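Clearing a plate, part two

The chore is scraping a plate into a bin, reduced to cubes and a bucket.

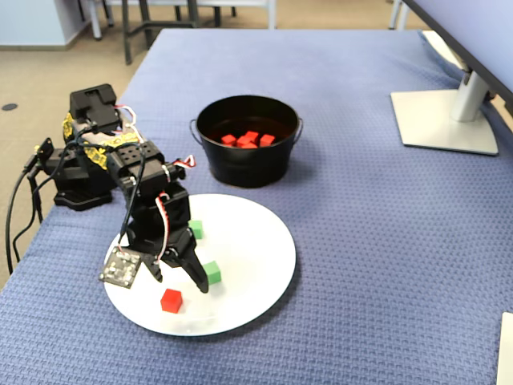 I gave the small arm at Dosturora 98 attempts on Thursday, one cube per attempt, with no resets by hand once a run had started. It completed 54. Of the failures, 26 were bad grasps, where one finger landed on top of the cube and pushed it across the plate. Another 14 were drops on the way to the bucket. The last four were timeouts.

Ayuba Amissah thinks the grasp errors are mostly calibration at the wrist, and the logs lean his way. The offset grows as the arm reaches farther from its base. Color made no difference that I could measure.

Would I let it clear a table? No. Cubes are rigid, dry and all one size. Leftover rice is none of those, and a person with a fork finishes the job in two seconds. Sorting parts on a shop floor looks closer, provided the parts arrive in the same place every time.

Next I'm redoing the wrist calibration and rerunning the same set.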